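A Visit to the Robot Helpers' Workshop
Come along with us to the open day at Zondura!
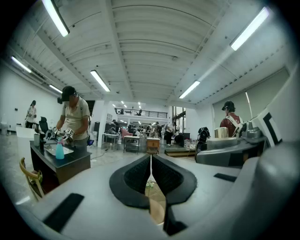 People at work in the big room at Zondura, seen over the top of a gray gripper with two black finger pads.

Have you ever wondered how a robot learns to pick up a cup? You might think somebody just types "pick up the cup" into a computer and off it goes. It takes a lot more work than that, and a lot more people, and in July the workshop at Zondura opened its doors so that children (and their grown-ups, who asked just as many questions) could come in and find out how it's done.

Our guide was Kaisu Ikonen. She has worked at Zondura for 8 years, and she told us she still drops things in the kitchen at home, so we shouldn't feel bad if we do too.

What is a gripper?

A gripper is a robot's hand. Your own hand has five fingers, but plenty of grippers get by with just two. Try it yourself! Hold your thumb and your pointing finger like a beak and see what you can pick up from the table. A pencil is easy. A coin lying flat is much harder, and a grape is tricky in its own way, as you have to hold it tightly enough to lift it but not so tightly that it goes squish.

Look at the two black pads in the photo. They lean in toward each other like the letter V, with a narrow gap between them, and the inside of the left one has a texture you can see. Kaisu says a bit of roughness helps a finger hold on. Run your thumb over your own fingertip and you'll feel tiny ridges there, and those help you in much the same way.

Why the funny gloves?

On the left there's a person in a black cap, leaning over a counter. The dark gloves have white square tags on them, and everybody in our group wanted to try a pair on right away.

The tags are a kind of name badge for a camera. A camera doesn't know what a hand is, the way you do, but it can learn to spot a special square very quickly. When the square moves, the computer can work out where the hand went and which way it turned. There's a much bigger black square pattern on the white panel over on the right, and a pattern like that is useful too, because a computer can use it to work out where things are in a room.

Practice, practice, practice

Do you remember learning to tie your shoes? Somebody showed you, and then you tried, and the loops fell apart, and you tried again. Robots need to be shown things too, only they need to be shown many more times. For a job called Fleltari, which is all about tidying a kitchen counter, Kaisu's team made 3000 recordings of people doing the work. One recording lasts 90 seconds. That's shorter than the time you should spend brushing your teeth!

Something to try at home

Put on a pair of thick winter mittens and ask a friend to set out a spoon, a sock and a building block. Now move them one by one into a bowl, using only your thumb on one side and the rest of the mitten on the other. Which one was hardest? Kaisu's guess was the spoon — our group mostly said the block — so do let us know what you find.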